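Diagnosing a false contact trip on a small arm

Posted Aug 1, 2018 in Fault Finding

You have an arm doing a gentle contact job. It comes down, something stops it, the log says "contact force exceeded," and the tool is still in the air. The usual advice is to raise the force limit and get on with your life. Please don't, at least until you have read to the end.

This page covers the procedure we ended up with at Pumside after a tracing job kept stopping on approach. The tool was a red pencil held in a small white block, the gripper closed on the block, and the target was a marble-look work surface. The program was written in Avance, our in-house sequencer. Your names for things will differ. The fault probably won't.

What you need

The controller log, unfiltered. A feeler gauge or a slip of paper. Something to write with that isn't in the robot. Patience with people who already know what the cause is.

Step 1. Read the log before you touch anything

Most arms keep the last events in a ring buffer and a reboot wipes it. Ours holds 399 entries, which sounds generous until you see how many of them are heartbeats. Copy it off first. Then look for two values at the moment of the stop: the force along the tool axis and the height of the tool tip. If you only have the first, you know very little. A force number with no position next to it is a rumor.

In our case the stop was recorded 7 mm above the surface. The support line at Liem told us this was "within normal contact behavior." I don't know what a pencil would be contacting up there.

Step 2. Stop the arm properly

Use the stop button, confirm the drives are off, and keep your hands out of the space under the gripper until you have. Pausing the program is not stopping the arm. A paused program in force mode may still be correcting, and fingers are softer than the clamp you left on the table.

Step 3. Look at what shares the space with the tool

Before blaming the sensor, check the approach path for anything the program doesn't know about. Clamps are the worst offenders. They are heavy and low, and everybody stops seeing them after the first hour. Get down to table height and sight along the surface. Check the handle end too, where the screw sticks out past the work.

With a C-clamp lying flat, the end of the screw is what you care about, and a block held low in the fingers can come down very near it. 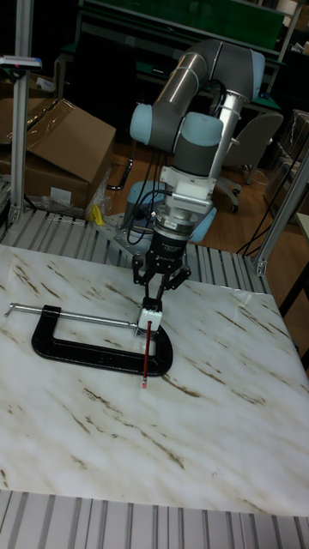
Zumholm: I'd argue with the order of your steps. We chased one of these for most of December and the clamp was the first thing everyone pointed at. We took it away and the trips carried on exactly as before. Check the payload setting first, it takes a minute and you don't have to kneel on the floor.

Fair enough, and the payload check comes next. I still look at the clamp first. A wrong payload gives you a nuisance stop, while a clamp in the way can give you a bent finger. But the point about removing it stands: run the approach with the obstacle and without it. If the trips don't change, cross it off and stop talking about it.

Ours didn't change.

Step 4. Check the payload

Open the tool settings and compare the entered mass with what is really hanging off the wrist. Include the adapter, the gripper, whatever the gripper is holding, and any cable that the arm has to drag along. Our entry was short by 70 grams. Somebody had changed the tool and left the old figure in place.

I'd love to tell you that fixed it. Correcting the mass cut the number of trips, and for one afternoon we were all very pleased. Then it stopped again at the same height.

Step 5. Zero the sensor in the right posture

A force reading zeroed with the arm stretched out is not a good zero for an arm folded down over the table. The weight of the tool pulls in a different direction relative to the sensor, and the compensation is only as good as the numbers from Step 4. Move to the approach posture, wait for the arm to settle, then zero.

Do not zero with the tool touching anything. It sounds too obvious to write down, but a tip resting on the surface gives you a lovely flat reading and a false zero that will let the arm press harder than you asked. Slide the paper under the tip. If it drags, back off and start over.

Step 6. Watch the cable

Jog the arm slowly through the approach with the force display open and look at the cable loop by the wrist instead of the fingers. If the number climbs while the loop is tightening, you have found a large part of your problem. Ours was tied one notch too short. In the last part of the descent it pulled on the housing, and the controller read that as contact.
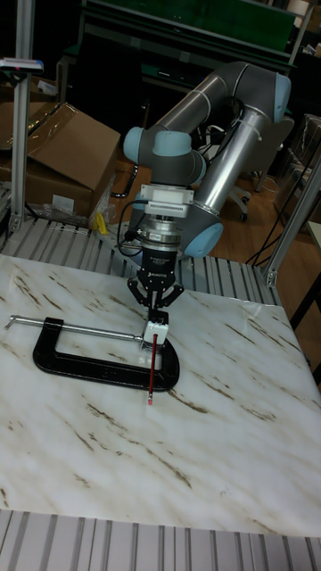
Approach posture over the C-clamp, pencil tip just above the surface.

Let out the loop, but don't let it hang low enough to snag. Then repeat Steps 4 and 5, in that order. Any change to the cable changes the zero.

Step 7. Prove it

Run the approach 17 times in a row with the original force limit. If you raised the limit while you were annoyed, put it back now. We got 17 clean runs, and I'd call that encouraging. It isn't proof. A cable that stiffens on a cold morning could bring the whole thing back.

If it still trips

Go back to the log and compare heights. Trips at one height suggest something tied to posture, such as a cable or an obstacle. Trips at scattered heights suggest noise, a loose connector or speed set too high for the filter. If anyone offers you a software update as the cure, ask which line of the release notes mentions your fault. We asked Liem and are still waiting for the answer.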